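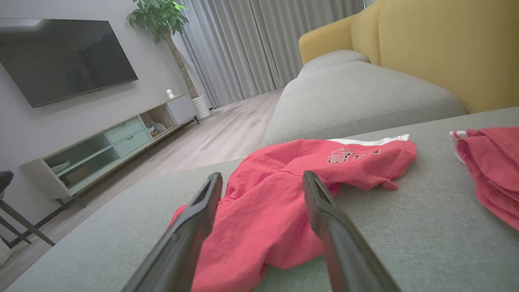

Ebbe Wallin writes to me that the body camera rule in Amcombe is enough, and that I ask too much of a small police department. I thought about it for two days. I still don't agree.

The rule says the officer must turn on the camera at every stop. Good. But it doesn't say what happens when he doesn't. I have read it in full, also the annex.

Last year the department wrote down 696 stops with a search. I asked for the video list in March. For 300 of them there is no video on the list. The reply gave one line: "equipment or user."

Equipment or user are two very different things. If the battery is dead, the city should call the seller. If the officer did not press the button, somebody must ask him why.

Ebbe also says the fine in Pernness went too far. There an officer can lose up to 300 dollars for a missing video. Maybe it is too much, I am not sure. But in Pernness they at least have to write the reason the same day, and the driver can get a copy.

My own wish is small – put the reason for each missing video in the public report, with the officer's badge number.

The council takes comments on the new text until the end of December. Write with your own words, they put the copied letters in one pile. I sent mine this morning.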